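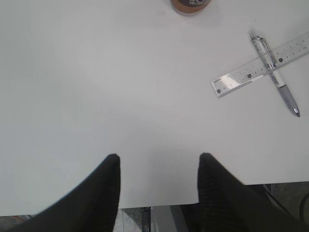
Matte white desktop, pen marks and cleaning
Forum: Desks and Work Surfaces

wmaldonado
Bought a matte white top in September for drafting. Ballpoint ink gets into the texture. Dish soap lifts most of it, a gray haze stays. What are people using?

Medrano_M
Isopropyl on a cotton cloth, blot, then plain water. Don't scrub. Scrubbing polishes matte and you get a shiny patch at low angles.

ultum8
Melamine sponge, light pressure. Eight months on mine, no shine.

Medrano_M
A melamine sponge is an abrasive. Check it with a lamp held low.

ultum8
Checked. Still no shine – depends on the coating.

yatzi_t
Second problem with white tops: clear acrylic rulers. Fine black ticks read well on white until a lamp puts glare on one end. Move the lamp to the side opposite your pen hand.

wmaldonado
Lamp moved, ruler is readable. Alcohol took the haze off a test corner. Will do the rest in sections.

Medrano_M
Change the cloth often or you spread the ink.

ultum8
Or use the sponge.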